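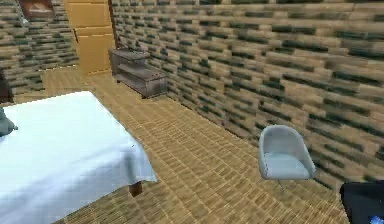
According to Piyumi Marikar, the Serolard people should be called potters first and farmers second, and many readers of their history agree with her. The Serolard were a people who lived in the hills above the Inthanon valley. They left no written language. What is known of them comes from their graves, their kilns and the songs that families of the valley still sing.

Origin and villages

The Serolard came to the valley from the north, probably in small family groups. They built their villages on the middle slopes, where the land was dry enough for houses and still close to water. Sixteen village sites are known at present. The largest is Dullico, which had a market place, two wells and a long wall of earth on its eastern side. A smaller site, Tedotico, is famous for its kilns.

Each village had a head woman, who kept the seed grain and decided the day of planting. When she died, the office went to her sister's daughter. Men could speak in the village meeting, but the songs say that they had to stand while speaking, and the women could sit.

Pottery

The pottery of the Serolard is thin, red and well fired. The oldest pots have no decoration except a line pressed with a cord under the rim. Later pots show birds, fish and a figure with raised arms, which Farzana Roy explains as a rain spirit. Giorgia Negri does not accept this explanation. In her opinion the figure is a dancer, as it always appears in pairs on cups and never on the large water jars.

The digging at Tedotico gave 2,947 pieces of broken pottery from one kiln alone. Only 36 complete vessels were found in the same place, and most of them are small cups. The potters marked the base of the cup with a short sign before firing. It is not known if the sign belonged to the maker or to the buyer.

Food and clothing

Millet was the main food. It was boiled with beans or baked as flat bread on a hot stone. The Serolard also kept goats and ducks, and they smoked river fish for the cold months. Salt had to be brought from outside the valley, and it was paid for with pots.

Clothes were made from nettle fiber. Married people wore a belt with a knot on the left side. Children wore a small clay bell on the ankle until they could swim.

The ladder game

The best known custom is the ladder game, which was held in March after the first rain. Two teams climbed a ladder of rope tied between two trees, and each team tried to bring down a basket of millet cakes. Ashraful Miah has written down four versions of the rules, and they differ mainly on what happens if the basket falls.

See also

Kilns of Tedotico
Nettle weaving
Songs of the Inthanon valley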